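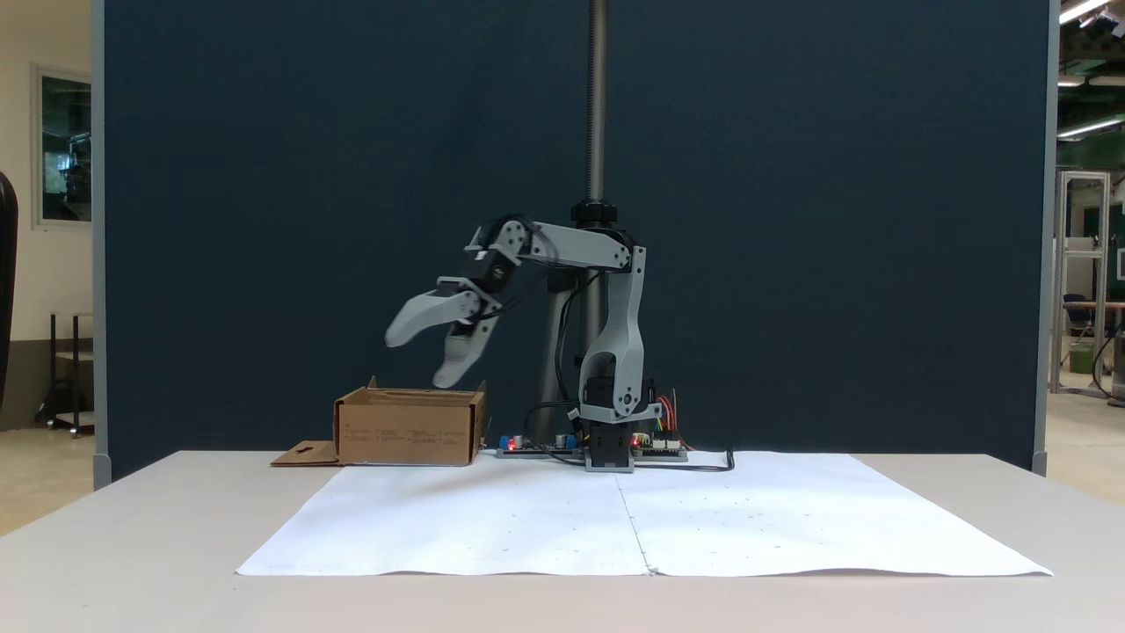

*Open cardboard box on a white tabletop.*

# Skollum Game Library: Frequently Asked Questions

Last updated 12 November 2022

## Membership

**Who can join?**

Anyone 16 or older with a mailing address in our delivery area. Younger players are welcome to use a parent's membership. Households share one membership, so you don't need a separate account for each person.

**How much does it cost?**

Membership is $40 a year. It covers borrowing and postage to you. You pay return postage, or you can drop games off at the Bjarnason Street desk for free.

**Do you offer refunds?**

Yes, within the first month, as long as you have no games out. After that we don't refund part of a year, but you can pause a membership once if you are moving or traveling.

**How old is the library?**

It started in 2000 as a shelf of games that Aksel Þorgeirsson lent to people he played with. Mail lending came later. Aksel still does most of the buying.

## Borrowing

**How many games are there?**

The catalog has 159 titles. We own more than one copy of the popular ones. Expansions are listed with their base game and go out together unless you ask for the base game only.

**How long can I keep a game?**

20 days from the day it arrives. You can renew once if no one is waiting for it. Renewals are done from your account page, or by email if you have trouble logging in.

**How many can I have out at once?**

Two, or three if one of them is a small card game such as Teltell. The catalog marks small games with an S.

**Can I reserve a game that is out?**

Yes. Click "Hold" on the game's page. We email you when it comes back, and you have three days to confirm. If we don't hear from you, it goes to the next person on the list.

**Why does Gudano always have a waiting list?**

It takes a long time to play, and most members renew it. We bought another copy in September and the wait is shorter now, but it is still the longest in the catalog.

## Packing and returns

**Do I have to use the same box to send a game back?**

Please do if it's still in good shape. If it isn't, any sturdy cardboard box is fine. The game should not slide around inside. Crumpled paper works well as filler. Please don't use packing peanuts, which get into everything.

**Should I tape the game itself shut?**

No. Tape pulls the print off the lid. Use the wide rubber bands that came with the game – one each way.

**Do I need to count the pieces?**

Every game has a contents card inside the lid. Check it when the game arrives and again before you send it back. If something is missing on arrival, email us within two days so it isn't charged to you.

## Lost, damaged and replacement pieces

**I lost a piece. What happens?**

Tell us which one. Ordinary cubes, pawns and dice are free to replace. For custom pieces and cards we charge what the publisher charges us. If the piece can't be bought separately and the game can't be played without it, we charge for a used copy.

**Can I send back a die that doesn't match the original?**

Yes, if it has the same number of sides and is easy to read. Color matters only in games where each player has their own. Check the contents card if you aren't sure.

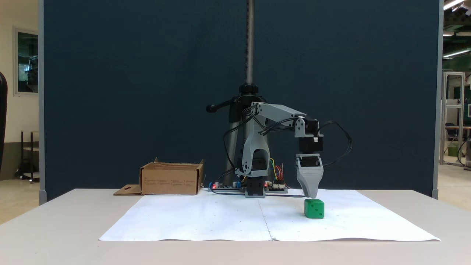
*Bright green cube with dark pips, on white paper.*

**What counts as normal wear?**

Scuffed box corners, soft card edges, small creases in the rules. We don't charge for any of that. We do charge for water damage, torn boards and writing on anything except the score pad.

**The score pad is used up. Can I get more sheets?**

Most pads are on the downloads page and can be printed on plain paper. Please leave at least a few blank sheets for the next person.

## Other questions

**Do you take donations?**

Complete games only, please, and ask first. Wael Hegazy handles donations and can tell you whether we already have enough copies.

**Can I suggest a game?**

Use the form at the bottom of the catalog page. We buy a few times a year – suggestions with more than one request go to the top of the list.

**Can I buy a game I borrowed?**

Not while it is in the catalog. Retired copies are sold at the desk and listed in the newsletter.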